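Threshold shift on IGZO TFTs after long gate bias, heat or trapping?

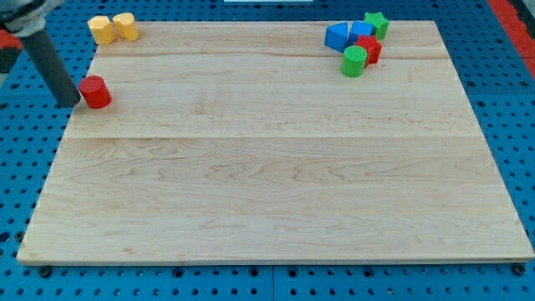 posted by subpixel_mo, March 24, 2019

Bottom gate IGZO devices on glass, SiO2 gate insulator, Mo source/drain. Width 40 um. Stressing at Vg = Vd = 20 V for 4000 seconds and Vth moves positive by 2 V. OK fine, positive shift, everybody gets that. But the same devices with gate stress only (Vd = 0) move far less. And the wide ones are worse than the narrow ones at the same field.

So is this self heating or is it just charge trapping near the drain? My advisor wants an answer before the Ellwood review and I dont have a thermal camera. Using a Grekier probe station, chuck at room temp, dark box closed. Annealed in air in January, same batch, been in the dry cabinet since.

Also there's a small hump in the subthreshold region after stress, only on the wide ones. No idea if related.

gatelag

Wide worse than narrow at the same bias is the classic hint for heating. Glass is a lousy heat sink and the middle of a wide channel has nowhere to dump it. Narrow ones lose heat out the sides.

What I'd do without a camera:

Pulse the drain. Same gate bias, same total on-time, but short pulses with a long off time between. If the shift drops a lot, it's heat. If it hardly changes, trapping. Careful with total gate time though, keep the gate stress the same in both runs or you are comparing two diferent things.

Then heat the chuck and repeat the gate-only stress at a few temperatures. Find the one that gives you the same shift as your 20/20 run. Gives you a crude channel temp. Crude because the drain field is missing, but reviewers usually accept it as an estimate.

Swap source and drain when you measure after stress. Symmetric shift = more likely heat or uniform trapping. If forward and reverse curves split, you have something local at the drain. Takes five minutes, do this one first.

Hump could be the channel edges, a parasitic path along the side that shifts less than the main channel. But I'd expect that on narrow ones too, so not sure. Look at the island etch under a scope.

oxide_and_out

Probably moisture. We had this with unpassivated back channels, add a passivation layer and it goes away. Flulorgate has an app note on it somewhere.

thinfilm_ny

Don't agree with the moisture answer, at least not for the width dependence. Moisture would show up in gate-only stress too. OP didn't say if there's passivation, so worth saying.

Agree with pulsing. One more thing, split the wide channel. If you have mask space put in a device with the same total width made of several narrow strips with gaps. Same current, better cooling. We did that on our last mask set and ran 1464 stress sweeps through the Cedodeo software (crashes on long logs btw, save in chunks). Split ones shifted less every time, same bias. Pretty much sold me on heating for our stack, yours may differ.

Also log Id during the stress, not only before and after. Current creeping up in the first seconds and then falling is what we saw, warm up first then the Vth shift takes over. If yours only falls it doesn't rule heating out, sampling may just be too slow.

And plot shift against power (Id x Vd) not against Vd. Much cleaner.

subpixel_mo

Swapped S/D just now, curves nearly on top of each other. No passivation on these, should have said. Will set up the pulse run tonight, no room on the mask for split channels unfortunatly. Will post the power plot when I have it.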